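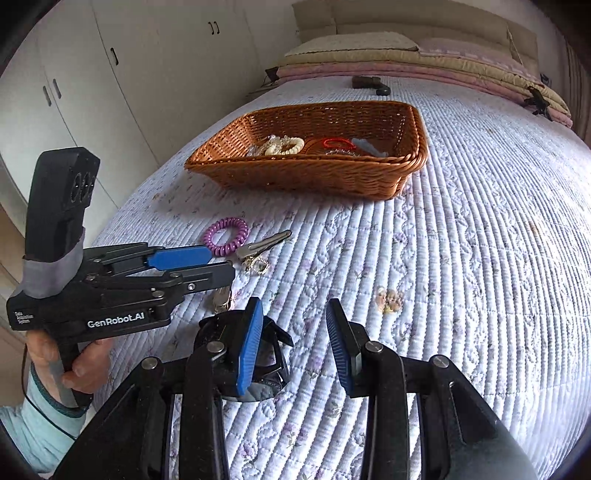
Bedroom Small Items, Two-Hand Gripper Recordings
README for the Drorstead evaluation copy

Maintainer: Mohcine Benjelloun
Second reader: Wael El Sherbiny
Last edited: September 26, 2025

What this is

A trial set of recordings made with a pair of hand-held grippers, one per hand. Gornlow sells the recording service and supplied the files. We at Drorstead are deciding whether to pay for the full set. This README replaces the one that came in the download, which was mostly sales copy.

The task is tidying small accessories on a bed: hair clips, bracelets, beads and the like, with a wicker basket to put them in.

Contents

Episodes: 73
Length: over 40 minutes in total
Size on disk: 3 archives, one per recording block
Labels: 946 short text segments, English only

Each episode folder holds left and right video, a pose track for each hand, a jaw opening value per time step, and a labels file. Unpack all the archives into the same parent folder or the index script will fail without saying why.

What Gornlow claims, and what we make of it

"Ready to train." Not on our setup. The left and right clocks drift apart over longer episodes, and you need to run align.py before anything else. Gornlow says this is fixed in the October release. We'll believe it when we have the files.

"Natural home settings." Fair enough, as far as it goes. The quilted bedspread is a decent test, with stitched channels and a busy floral print that our segmenter kept mistaking for objects. But it is one bed. A model that does well on this set has learned one bed, and the brochure's talk of general household skill should be read with that in mind.

"Fine manipulation." This is the part worth paying for, if any of it is. Flat metal clips on soft fabric are hard for a two-finger jaw, and few of the sets we've bought go near them.

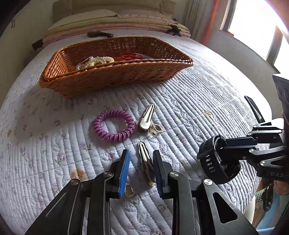

Spiral hair tie and snap clips on the quilt, basket behind, both grippers in view.

Known problems

Wide lens. Straight edges bend badly toward the borders. Calibration files are included, but the right-hand one had two values swapped in our copy. The corrected version is in calib/fixed.

Occlusion. The jaws often hide the very thing they are about to close on. Small charms suffer most. Don't trust the object labels in the last moments before a grasp – many look like they were carried over from earlier in the episode.

Label wording. "Clip", "hair clip" and "barrette" are used for the same sort of object. Wael's mapping table is in labels/merge.csv. He left "bracelet" alone, although it covers both beads and cord.

Bright window. Exposure jumps when a gripper swings toward daylight. Pose tracking gets jittery in those stretches and the quality flag does not catch it.

Compared with the other quote

Brukero offered a similar service with fewer episodes and better documents. Their sample loaded the first time. It also had nothing smaller than a coffee mug in it, so the two are hard to set side by side. We have asked both for a price on the same list of objects and only Brukero has answered.

Use and sharing

Internal evaluation only. The trial licence does not allow us to pass on raw video, trained weights or still frames. The El-Sayed group has asked for a copy and should be sent to Gornlow directly.

Status

No purchase yet. Mohcine wants to see a second bedroom and a corrected clock before signing – Wael would settle for the clock. Report loading errors in the issue tracker with the episode number and the archive it came from.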